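Chapter 4

Odds and Ends: The Problem of the Mixed Bin

What this chapter covers

Why small things collect in large containers
The difference between a bin that stores and a bin that hides
Sorting by use, by size, and by last resort
How to read the bottom of a bin
Key terms: catch-all, drift, resident, float, home position

Every household, office and workshop owns at least one container whose contents cannot be described in a single word. Ask what is in the linen closet and you will be told linens. Ask what is in the gray bin next to the workbench and you will be told "stuff," in the tone people use for relatives they have stopped inviting.

Chapter 3 dealt with things that come in sets: plates, towels, screws in their little trays. Sets are easy. They arrive together, they stack, and when one goes missing you notice the gap. This chapter deals with the rest, the single objects that have no obvious companions and therefore end up keeping company with each other. We will call any container that accepts such objects without asking questions a catch-all.

The catch-all has a bad name among people who sell organizing products, and a student who has read the popular books will expect to be told to get rid of it. You will not be told that. In nearly 200 room surveys done by students taking this course, every room that was in daily use had a catch-all of some kind, and the few rooms without one were being kept for guests. A catch-all is a normal part of a working room. What matters is its size, its depth, and how long things are allowed to stay.

4.1 Why the bin is always too big

People buy containers for the mess they have on the day they go shopping. It is usually the worst day. The bin that comes home is built for that day's pile, and once the pile has been dealt with, the bin remains, mostly floor, with a few small items lying in it at a distance from one another.

One would expect so much spare room to be a good thing. It has two drawbacks. The first is that small objects in a large bin do not stay put. Each time the bin is moved or bumped, they slide, and over a few weeks they work their way toward the walls and corners. We call this drift. The second is that an open floor looks like an invitation. A person walking past with a dead battery in one hand and no plan for it will see a nearly empty bin and feel that the matter has been settled.

Natsumi Kawaguchi, whose workshop notes form the basis for much of this section, used to set her beginners a short exercise. She put a handful of unrelated things into a bin far too large for them and asked each student to write down, before touching anything, which objects belonged together. Most students produced confident groups. No two students produced the same ones.

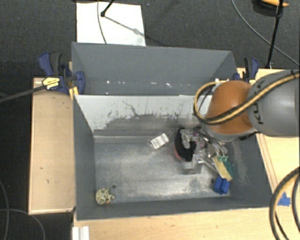
Figure 4.1 A tall-sided gray bin with a few small objects on its floor. Note the sponge-like object and the small blue piece beside the right wall.

Look at the figure and try the exercise yourself before reading on. Give it a full minute. If you find that you want to group the objects by color, write that down too. Grouping by color is the most common first answer, and it is almost always useless, unless you are running a paint store.

4.2 Residents and floats

The students who do best at Kawaguchi's exercise ask a duller question: where was this last useful? A sponge is useful at a sink. If it is in a bin across the room, then either it has been retired or somebody is about to go looking for it. An object with a proper place elsewhere, which happens to be in the bin at the moment, is called a float. An object that has no better place than the bin is called a resident.

Floats should be easy to deal with, because the answer is already known. Carry the thing back. In practice they are the objects most likely to stay for months, as everyone in the building assumes that someone else is on the way to the sink.

Residents take more thought. A few will turn out to be parts of something, and the something should be found. Others are spare, and can be labeled and put with other spares. A stubborn remainder will be objects that no one can name, held on to because they look as though they must matter. Give each of these a tag with the month on it. If the tag says March and the snow is back on the ground, you have your answer.

4.3 Depth, walls, and the arm's reach problem

Tall walls do a fine job of keeping things in. They do an equally fine job of keeping them out of sight. From a few steps away, a person sees the outside of a deep bin and the top of its back wall, and has to walk up and lean over to see the floor. Small, flat objects suffer most. A thin item lying on the floor of a deep bin might as well be in another county.

There is a simple test, which you should carry out on at least two containers before the next class. Stand where you would normally stand to use the bin. Without leaning, name everything you can see in it. Then lean over and name the rest. The second list is what the bin is hiding from you. The Bhardwaj method, discussed in Chapter 6, turns this into a score; for now, two lists on a piece of paper will do.

Students often ask whether dividers would help. They do help, for a while. A divided bin is several small catch-alls sharing a wall, and each section will develop its own drift. Work out which objects are residents first, and put in dividers afterward to fit them. Doing it the other way around is how people come to own a nine-section tray with rubber bands in all nine sections.

Before you continue

Choose a catch-all in a room you use every day. Do not clean it first. Your instructor has seen worse. Empty it onto a table, sort the contents into floats and residents, and record the results on the worksheet on page 59. Keep the worksheet. You will need it again in section 4.4, where we take up the question of who put all that in there.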